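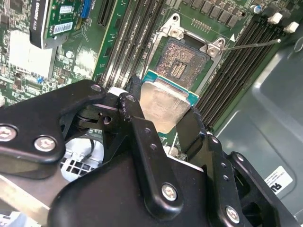
Skultosell opens repair and refit service for office desktop computers

11/23/22 - Skultosell, a company that buys, repairs and sells used desktop computers, announced today the opening of its new refit service for offices, schools and small workshops. The service has the name Skukenix. It lets customers keep the computers they already have and change only the parts that have become too slow or do not work well anymore.

The most asked work in the test period was the change of the processor. Many desktop computers in offices were bought with a modest processor, although the motherboard can accept a faster one from the same family. With Skukenix, the customer sends a list of the models, and Skultosell answers which of them can be upgraded, with what processor, and at what price. If a computer is not worth the work, the answer says this also.

"We were selling used computers for many years, and customers often asked us for a newer machine when the old one needed only one part," the company said. "We want to give them the choice before they spend the money."

How the work is done

Every computer that comes to the workshop is first started and tested in the condition in which it arrived. The firmware version is written down and, when it is necessary for the new processor, updated while the old processor is still in its place. This order is important. A board with old firmware may not start with the new part, and then the old one must be put back only to make the update.

After this the cooler is removed and the old thermal paste is cleaned from the heat spreader and from the bottom of the cooler. The load lever is released, the retention frame is opened and the processor is lifted straight up. On boards with an LGA socket the contact pins are in the socket and not on the processor. They are very thin, and they bend from a small touch of a finger, a sleeve or the corner of the chip itself. For this reason the socket stays open for as short a time as possible. When the work is interrupted, the plastic cover is put on.

The pins are inspected under a magnifier before any processor is placed. Skultosell considers this the most useful minute of the whole procedure. A bent pin can give strange faults, for example one memory slot that is not recognized, or a computer that restarts under load, and the owner can search for the reason in the wrong place for weeks.

The new processor is then aligned by its notches and put down flat, without pushing. The frame is closed, the lever is brought down, fresh paste is applied and the cooler is fastened crosswise, a little on each screw. Finally the computer runs a load test of two hours, and the temperatures are saved in a report that the customer receives.

Used processors with a test record

Most processors fitted by Skukenix are used parts, taken from computers that Skultosell has bought back from companies. They can have light scuffs on the metal top. Such marks come from the coolers and from handling, and they have no influence on the speed. Skultosell does not polish the tops, because the printed marking should stay readable and the surface should stay flat.

Each used processor has a test record before it goes on the shelf. At the opening of the service the company has 645 tested processors in stock, for the more common sockets of the last years. Parts for less common boards can be ordered, but the waiting time is longer and the company asks customers to check before they send the computer.

Results from the test period

The service was tested from June with one customer, the furniture maker Hyvönen. Its office and drawing department sent 59 desktop computers in small groups, so that the daily work did not have to stop. Two of them were returned without upgrade, as the sockets had damaged pins from some earlier repair. In these cases a replacement board was offered, and Hyvönen decided to use the computers for parts.

"Our people in the drawing department noticed the difference when they open large files," Hyvönen said. "The screens, the programs and the desks are the same as before, and we did not have to move anybody's settings to a new computer."

The work on one computer took roughly 20 minutes at the bench, without the load test. Cleaning was often the longest part of it. Computers which stood on the floor had much dust in the cooler, and Skultosell has now included dust cleaning in the basic price.

Prices and delivery

The check of the model list is free. The price of an upgrade consists of the processor and a fixed fee for the work, and both are shown separately in the offer. The customer can also send a processor bought in another place. In this case only the fee for the work is paid, and the guarantee covers the fitting but not the part.

Transport boxes can be ordered from Skultosell together with the offer. They are made by the packaging company Atus and have a foam insert which holds a desktop computer upright. Customers who use their own boxes are asked to remove heavy graphics cards before shipping and to wrap them separately, as these cards can pull on the board during the transport.

The old processors are returned to the customer on request, in a closed plastic tray. When the customer does not want them, Skultosell tests them and takes their value off the invoice.

The service is for desktop computers only. Laptops and all-in-one models are not accepted for the moment, because in many of them the processor is soldered to the board. Data on the drives is not touched during the work, but customers should make a backup before they send any computer.

About Skultosell

Skultosell buys, repairs and sells used desktop computers and parts for companies, schools and private customers. Skukenix is its service for upgrade and repair of computers which are already in use. Offers can be asked for through the contact form on the company's website or at the counter of the workshop.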